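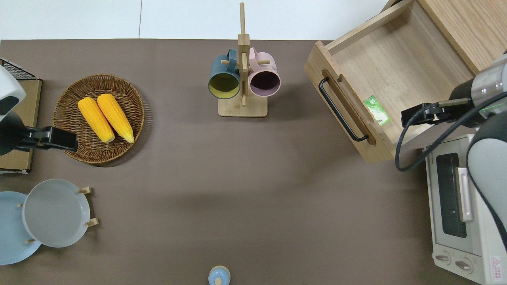 Page last changed: August 10, 2024

Pladthorpe Round Bread and Produce Basket

Item 2949 (small)
Item 3245 (large)

The Pladthorpe is a round, open basket for the table or counter. We have carried it since the shop opened and it is still the basket we sell the most of. People use it for rolls, corn, onions, citrus and mail. It has no handles and no lid.

The small size is 10 inches across the rim. The large is wider by 2 inches and has the same depth. Both are woven by hand, so a basket may measure a little over or under, and the rim may not be a perfect circle. If you need one to fit a particular shelf or cubby, leave yourself half an inch.

Material and color

Pladthorpe baskets are woven from peeled willow. The base is started at the center and worked outward in a spiral, then the sides are turned up and the rim is finished with a tight wrap. We offer two colors:

Natural: pale straw when new, darkens over time to a honey shade.
Tremurura Brown: willow that has been boiled with the bark on and then peeled. The color goes all the way through the rod and does not rub off on cloth.

No varnish or lacquer is used on either one. New baskets have a grassy smell that fades after a couple of weeks in the open air.

Use with food

Bread, whole fruit and unpeeled vegetables can go straight in. For anything cut, oily or sticky, use a liner or set a bowl inside. The Stemita cotton liner fits the small basket and is sold separately in white, oatmeal and dark blue. It has a drawstring edge and can be machine washed. We do not have a liner for the large size at present. A standard dinner napkin opened flat will cover the bottom.

Cooked corn on the cob can be served in the basket if you put a folded towel under it. Let the ears drain first. Standing water will stain the Natural color and can leave a gray mark in the base.

Do not put the basket in an oven, a microwave or a dishwasher, or on a burner that is still warm.

Cleaning

Shake out crumbs and go over the weave with a dry, soft brush. A vegetable brush works. For spills, wipe with a damp cloth and a drop of dish soap, wipe again with plain water, and let the basket dry upside down away from a heater. Drying can take a full day in humid weather.

If the willow gets brittle, which happens in heated houses around January, mist it lightly with water and leave it overnight. Stray ends that poke out can be clipped with nail scissors. Clip on the outside only and leave a short stub so the weave stays locked.

Storage

Small nests inside large. Two of the same size will stack but should not be pressed together, or the rims will scuff. Keep them out of closed plastic bags and bins, where damp gets trapped and mildew can start.

Ordering

Baskets ship from our warehouse within 6 business days. Orders of more than 10 pieces take longer, so please write to us first with the quantity and the color. Restaurants and caterers can ask for the trade price list on the same form.

Returns are accepted on unused baskets with the tag attached. A basket that arrives crushed or with a broken rim will be replaced. Send us a photo of the damage and of the carton.

Related items

Han Oval Tray Basket, with two side handles, Natural only
Stemita Cotton Liner, round, small
Willow care brush

The Pladthorpe with wire base has been discontinued. We still get requests for it and have none left, including seconds.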